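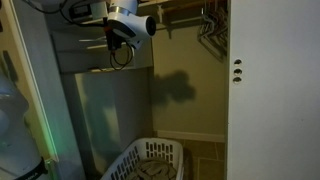
Wundlow House laundry cupboards: progress report to the Grastel Fund

8 November 2022

1. Purpose

This report covers work on the laundry cupboards at Wundlow House since the last report, submitted in May. It sets out what has been completed, what is outstanding and what has been spent. The grant pays for shelving, hanging rails, floor tiling, doors and basic laundry equipment in the shared flats. It does not cover the machines themselves, which remain the landlord's responsibility.

2. Work completed

Floors. All cupboard floors have been retiled in square beige-grey tiles with a darker grout. The old sheet flooring had lifted at the doorways and could not be patched. White skirting has been fitted along the back walls and sealed at the joint with the tile.

Shelving. A wire shelf is now fixed to the wall above the appliance in each cupboard. Wire was chosen over solid board to let air move through the recess. Fixings were tested before handover, and two shelves on the Nuttall side were taken down and refitted into sound masonry.

Hanging space. Each cupboard has a wooden rail running across the recess, with metal brackets. Residents had asked for somewhere to hang shirts straight from the wash. The rails are in use, although wire hangers tend to collect at one end and tangle. A simple stop on the rail would keep them apart and could be added at low cost.

Baskets. Slotted white plastic baskets have been supplied. They fit on the floor in front of the appliance but have to be moved before anyone can stand at the machine. A wall hook for the empty basket is under review.

Decoration. Back walls have been painted in the olive-beige used in the corridors. One further coat is needed where the shelf fixings were moved.

3. Work outstanding

Doors. The tall white doors have been delivered, but the latches and knobs have not all been fitted. Where hardware is missing the door has open holes at about mid-height. The first batch of latches from Rernport did not match the drilling and was returned. Replacements are on order – fitting will take two working days once they arrive.

Labels. Shelf labels showing which flat uses which section have been printed but not put up.

Lighting. The recesses are shaded when a person stands at the machine. Lighting was not in the original scope and no work has been done. A price has been requested.

4. Expenditure

Spending on fittings and small equipment in this period was £1,647. A further £105 is held back for the replacement latches and will be released on delivery. Tiling was charged to the previous period and is not included here. No transfer between budget lines is requested.

5. Use of the cupboards

Residents were asked for written comments. Most concerned floor space. Several asked for a second basket so that clean and dirty items can be kept apart. There were no complaints about the shelves. One comment noted that the rail is too high for shorter residents – lowering it would bring hung clothes closer to the top of the machine, and the height has been left as it is for now.

6. Next period

Fit the replacement latches and knobs. Apply the final coat of paint. Put up the shelf labels. Trial a rail stop and a basket hook in one cupboard before ordering for the others. The lighting price will be sent to the Fund separately when received.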